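# Chapter 8: Wood and Its Grain

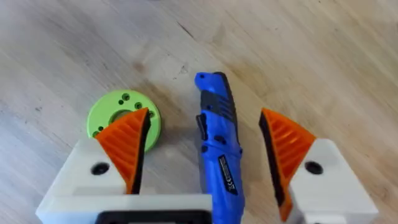 *Fig. 8.1 Pale wood with long diagonal grain, flecks and a few knots.*

Most of us eat off wood for years without reading a word of it. The lines tell you which way to sand, and the knots tell you where a branch once had other plans. Oskari Manninen sanded 99 tabletops at Leinonen before he learnt the first part – his early work is still sold, at a discount. We begin with grain, then move on to stains, most of them tea.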